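Plerex Opens Community Lounge at Lorente Hall, With a Room Furnished Around the Table

Lorente, Sun 15 January

Plerex is delighted to open the doors of its new community lounge on the ground floor of Lorente Hall. The lounge gives neighbors a warm, comfortable place to sit down, have a drink, sort through a bag or wait for a ride, with no booking and no charge.

The room covers 1400 square feet and is open every day of the week. It has 24 round tables, a long counter with hot water and cups, and plenty of plants. Visitors can bring their own food and stay as long as they like during opening hours.

The tables come from Nastarance, a small furniture workshop that has been making pieces for shared rooms for many years. They were picked after a trial last June, when 319 people tried out different shapes and sizes and told us what they thought. Round won by a mile! People liked being able to pull up one more chair, and they liked having no corners to bump into on the way past. Many also asked for light wood with a grain you can really see, and we were so happy that Nastarance could do it.

We also heard a lot about the small stuff. People come in with water bottles, medicine, pens, receipts and paper bags, and they want to put all of it down at once and still have room for a cup. Each tabletop was sized with that in mind. Coasters are out on the tables, and there are more at the counter if you need one.

"We wanted a room where you can spread out your things and feel at home," said a spokesperson for Plerex. "Watching people do just that in the first few days has been a real joy. The tables already look lived in, and we love it."

The plants were grown by Adon, the nursery across the street, which will stop by to water and trim them. Adon will also run a free repotting afternoon in the lounge in June. Bring a plant from home if you have one that has outgrown its pot. 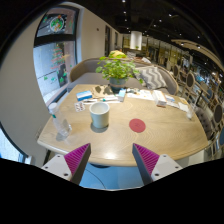

One of the round tables in the new lounge, with a white cup, a red coaster and a water bottle.

A few things to know before you visit. Cups can be left on the tray at the end of the counter. Please take medicine and other personal items with you when you go; anything left behind will be kept at the front desk. Strollers and wheelchairs fit between all the tables, and the chairs are light enough to move.

Groups are welcome too. Up to 2 tables can be set aside for a group on weekday mornings, just ask at the desk.

About Plerex
Plerex plans and runs shared indoor spaces for neighborhoods, including reading rooms, lounges and craft rooms.

Media contact
Plerex Press Office, Lorente Hall, ground floor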